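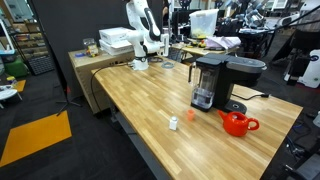

Hours of patient, ordinary practice are what a household robot lacks most, according to Annunziata Bortolotti, and a kitchen task is a good place to begin supplying them. The remark came as Hellum announced the second stage of Pusora, its program to gather recorded examples for a system that learns to handle everyday objects.

HELLUM OPENS SECOND STAGE OF PUSORA PROGRAM

November release for immediate use

Hellum has recorded 1217 examples for Pusora since work started in September. In each one, an operator guides a robotic arm through a short task at a workbench, and the movements of the arm are stored together with the camera views. The first tasks use a coffee maker, a teapot and a cup – things the arm must reach, grasp and put down without knocking over whatever stands beside them.

The second stage adds 6 new tasks and will run at 2 sites, Hellum's own workshop and the Drurkska laboratory. Operators will change the layout of the bench between recordings so that the system does not come to depend on one arrangement. Failed attempts will be kept and labeled as such.

"We were too tidy at first," said Walter Mosquera, who directs the program. "The early recordings all looked alike, and the system learned very little from the later ones."

Siiri Valtonen will oversee the review of recordings. Each example is checked by a second operator before it enters the collection, and any that lacks a complete camera view is set aside.

Research groups wishing to propose a task may write to Omar Nassar at the Hellum press office. Proposals should state the objects needed and the expected length of the task.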